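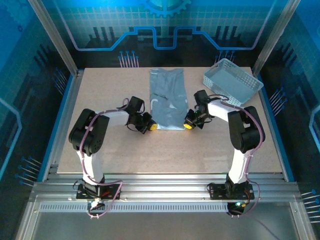 ## 5. Teaching the Fold

This is the fun part! By now both arms are powered, homed, and paired with the leader handles (Section 4), and everything you do with your hands at the desk will happen on the board inside the Dmytriv cell. In this section you'll record your first set of folding demonstrations: one garment, one basket, two arms, and you.

Plan on a full morning for your first set. Most people get the feel of the handles after a few tries, and it's a real kick when the cloth starts going where you want it to.

### 5.1 Before you record

1. Put the mesh basket at the back right corner of the board, turned at an angle. Leave enough room beside it for the right forearm to swing.
2. Lay one garment on the board. A lightweight shirt is a great first choice. Spread it out, but leave the small wrinkles in. The robot needs to learn from cloth the way cloth really lies.
3. Check the purple cables. Each one should hang in an easy loop at the elbow and again at the wrist, with no tight bends.
4. Open Trasport on the desk computer and choose **New Set > Fold, two arms**.
5. Type a short task name. Use the same wording for the whole set ("fold shirt long" is fine).

> **Caution:** Keep your hands out of the cell whenever the arms are live. If you need to move the garment, press the pedal to pause, wait for the PAUSED banner, and then reach in.

### 5.2 Your first demonstration

1. Hold both leader handles level and squeeze them once. The arms wake up and follow you.
2. Bring the grippers in over the cloth, one on each side, and stop just above it.
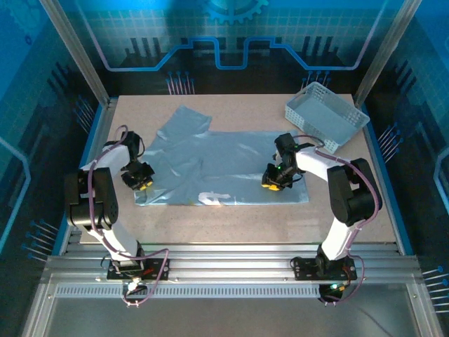

*Fig. 5-2. Garment spread flat, with one gripper over each side.*

3. Press the pedal to start recording. You'll hear one beep.
4. Lower both grippers together until the yellow fingertips meet the fabric. Go slowly for the last little bit.
5. Pinch, lift a small amount, and carry the edge across. Let your two hands travel at the same speed; the cloth will pull crooked if one hand gets ahead.
6. Open the grippers and back straight up before you move sideways.
7. Keep folding until you have a long, narrow rectangle running front to back.
8. Square up the two near corners with a light touch from each gripper.
9. Pick up the bundle, set it in the basket, and press the pedal again. Two beeps mean the take was saved.

A take can run up to 90 seconds. If you go over, Trasport stops recording and keeps what it has, so you can decide later whether to use it.

**Note:** Fumbled a corner? Keep going! A dropped edge that you pick up and fix in the same take teaches the robot how to recover, and we love having a few of those in every set. Only throw a take away if an arm faulted or you paused to reach in.

### 5.3 Using the wrist view

Press **W** to switch the desk screen to a wrist camera. Use it when you're hunting for an edge to pinch, and look for raised ridges and corners that give the fingers something to close on.

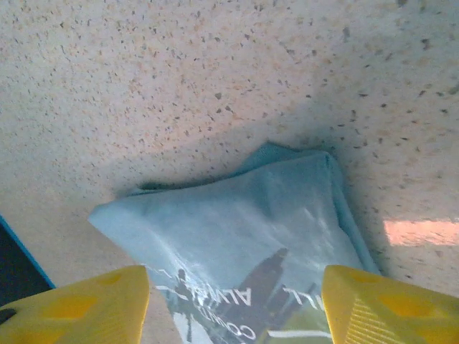
Open the fingers wide before you come down, then line up the gap between them with the fold you want. If you can't tell which layer you're about to grab, back up an inch and tilt the wrist. Shadows shift as the arm moves, and a crease that was hard to read will often pop right out.

Printed designs can look odd this close, and many will be upside down from where the camera sits. Steer by the shape of the cloth instead. The print is still handy for checking whether the garment has turned between takes.

### 5.4 Filling out the set

Record 48 good takes before you train. Change a little each time:

- Turn the garment a few degrees, or start with a sleeve pointing toward the back.
- Slide it left or right on the board.
- Swap operators halfway through. Cherry Mae Lagman and Corinne Quintanilla recorded our sample set that way, and their two styles show up clearly on playback.

Leave the basket where it is for this first set. Section 7 covers moving it.

When the counter reaches 48, click **Close Set** and go to Section 6 to review your takes.

> **Note:** If Trasport shows message 2244, a leader handle has lost its pairing. Set both handles back in the cradle and repeat step 1 of Section 5.2. Your saved takes are safe.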